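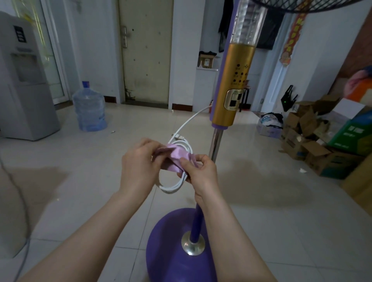 White cord, coiled and going into its lavender cloth strip, at the foot of the purple pedestal fan.

Putting the fan away for the year

Posted by Bleddyn Lloyd in Household, September

Search this site Type and press Enter

The fan comes off duty in September. The job takes under half an hour if the screws cooperate, and most of that time goes to the blades. The cord takes two minutes and is the part I used to do badly.

My old method was to wrap the cord around the pole, tight, and tuck the plug under the last turn. It looks neat. It also puts a hard bend right where the cord enters the body of the fan, and leaves it there until spring. I lost one fan that way. The cord had gone stiff at the entry point and the motor cut out whenever the pole was turned. A replacement cord was possible, but by the time I had priced one and found the fan had to be opened from underneath, I had bought the purple one.

Current procedure:

Unplug at the wall, pulling on the plug. Lay the whole cord out on the floor and let it untwist. If it wants to spring into a figure eight, roll it between finger and thumb from the fan end outward until it lies flat.

Coil it in loops a little longer than a hand. Smaller loops keep a memory and the cord comes out in spring like a telephone cord. Leave a slack run between the coil and the fan so nothing pulls at the entry point. I leave more than I need.

Fold a strip of cloth around the loops, then tie it. The cloth I use is cut from a worn pillowcase. Plastic-coated wire ties will do the job but they bite into the jacket if you twist them hard, and I twist everything hard. Rubber bands rot and stick. Hook-and-loop straps are fine, and I own a bag of them, location unknown.

The plug stays outside the bundle. I check the pins for dark marks before storing. Any browning there means a loose outlet, and the outlet needs looking at as well as the plug.

On cleaning: the front guard comes off and goes in the bathtub with dish soap. The rear guard stays on and gets a soft brush, then a damp cloth. Blades are wiped one at a time, supported from behind with the other hand. I used to spray cleaner straight at the hub. Don't do that. Dust plus liquid at the shaft makes a gray paste that the motor then has to turn against.

The base is wiped last, as everything from higher up lands on it. The metal collar where the pole goes in collects a ring of fluff that a cotton swab will lift out. The pole gets a dry cloth only.

I don't take the pole apart anymore. Storing the fan in pieces saves floor space, and I did it for 6 years, but the threads on the lower joint wear and the whole thing starts to lean. It now goes into the closet standing, with an old sheet over the head and the cord bundle resting on the base. A trash bag would keep more dust out. It would also keep damp in, and our closet shares a wall with the shower.

Sitthichai asked in the comments last time whether a drop of oil on the shaft is worthwhile. On a fan with a sealed bearing, no. On an older one with an oil port, one drop of light machine oil, turned in by hand with the power off. Check the manual before you go looking for a port.

Still to do this month: descale the kettle, bleed the hall radiator, find the bag of straps. The radiator key was last seen in the drawer with the batteries, and I have already looked there twice.

Contact | © Bleddyn Lloyd | Back to top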